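Desk notes: height, depth and the laptop problem

I have been reworking the white desk surface and what lives on it, and have kept some measurements in case they are of use to anyone with a similar layout.

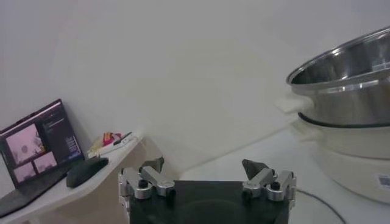 Laptop position

The laptop stays at the far left with the screen tilted well back. I work standing for part of the day, and a steeper screen puts the top of the display out of a comfortable line of sight. Video windows are the worst case, as pale images wash out quickly when viewed from above.

Window layout

One large video window on the left, two small ones below it, text panel on the right. I tried equal sizes in September and went back within 3 days. The small windows only need to show that something has changed - detail is read from the large one.

Front edge

The rounded front is easier on the forearms than the square edge of my old Brunton desk. The drawback is clamps. A Steline lamp clamp needs a flat section at least 13 mm deep to grip, so mine is now fixed to the wall.

Clearance

I leave 295 mm between the back of the laptop and the wall for cables. The power lead leaves on the left and the network lead at the rear. Cable trays are still to do. The Vulia ones are too long for the side panel, so I will probably cut one down.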